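Putting Things Away, at a Day Rate: Manzano in the Filing Corner
Words and pictures: Zulema Jara
June

Every office has a cabinet that people agree to use and then don't. Ours in Sidamdale has been the official home of the blue files for as long as I have worked here, and in that time the blue files have lived on desks, under desks and, for one memorable spring, on a windowsill. So when Trornar began offering Manzano, its two-armed tidying robot, by the day, with a person to mind it, I put our name down. The pitch was modest by the standards of the trade. It would open a cabinet, put things on a shelf, take them off again and close up afterwards. My colleague Tamer Shboul remarked that this was more than he had ever offered to do, and signed the hire form.

We had it for two days. Trornar sent Milagros Bravo along to look after it, and she was patient with us, particularly with those who wanted it to make tea.

Close work beside a file box, with rather more gripper than file:
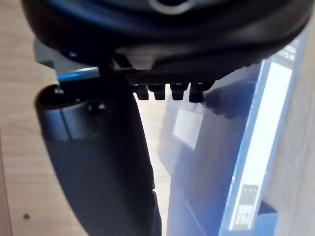
An arm well into the cabinet, the other one keeping low at the front: 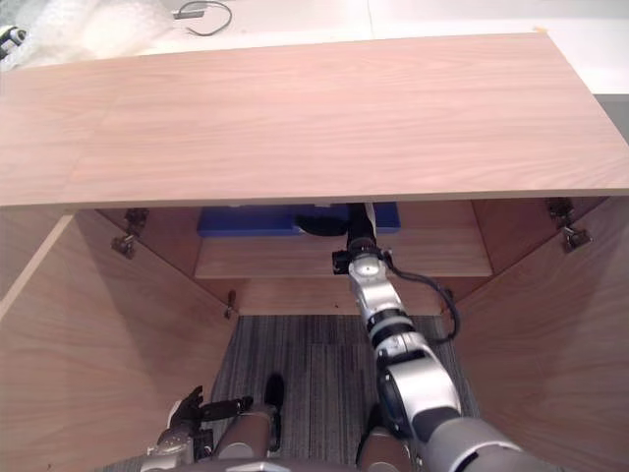
Door open, gripper up by its edge, blue folders inside:

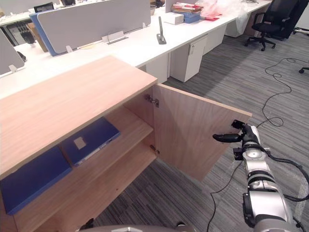

Can Manzano be left to get on with it overnight?

Trornar hires it out with a minder, and the minder goes home at half past five. The robot is switched off when she leaves, and the hire terms say it may not be run without her. If you want evening work you have to arrange it when you book, and pay for the extra hours.

What it costs

The day rate is 300, and setting up is a single charge of 600, payable even if you only want it for a morning. I queried this. I was told that the setting up takes the same effort however long the robot stays, and I have since heard exactly the same argument from a plumber. Two days therefore came to more than the cabinet is worth, and a good deal more than the cabinet plus its contents.

What you need to provide

A clear bit of floor in front of the cabinet, a socket within reach, and somebody who knows where things are supposed to go. The last of these proved the hardest. Milagros asked us which files belonged on the shelf and got three answers, one of them quite heated. She wrote all three down and asked us to choose by lunchtime. We chose by about the time she was putting her coat on.

How it went

Slowly, and then less slowly. On the first morning Manzano approached the cabinet as I approach a hotel shower, with a great deal of hovering before committing to anything. Doors were its weak subject. It could manage ours, but it took its time finding the edge, and twice Milagros stopped it and had it begin again. File boxes suited it far better. Boxes are stiff and square and stay the shape you left them, whereas a thin folder lying flat on a shelf gave it real trouble, and we were asked to put the slimmest ones aside.

By the second afternoon I had stopped watching, which I mean as praise. Yamila Figueroa took a phone call a few feet away and said afterwards that she had forgotten it was there. It hums a little. So does Tamer.

The grumbles, for fairness. The booking page wants the inside measurements of your cabinet and won't let you past without them, so bring a tape measure and a torch. The paperwork describes the robot as "compact", and I should like to meet the office that agrees. And anything it puts away, it puts away where you told it to, so if your filing system is daft you will end up with a very orderly version of it.

Would I book it again? For a move, or for a proper clear-out with a lot of boxes and one person in charge, I think I would. For a single cabinet it is an expensive way of finding out that your colleagues can't agree what "current" means. Benjamín Huenchumán, who sits nearest, has asked whether Trornar hires out Milagros on her own.

The shelf is still tidy as I write. I give it until the next board papers.

More from Skikance
Three label printers, and the one we kept
Hiring a floor scrubber: a diary
Benjamín Huenchumán on standing desks and sitting down again
Is your post room too small for a trolley that drives itself?
Yamila Figueroa tries the talking stock cupboard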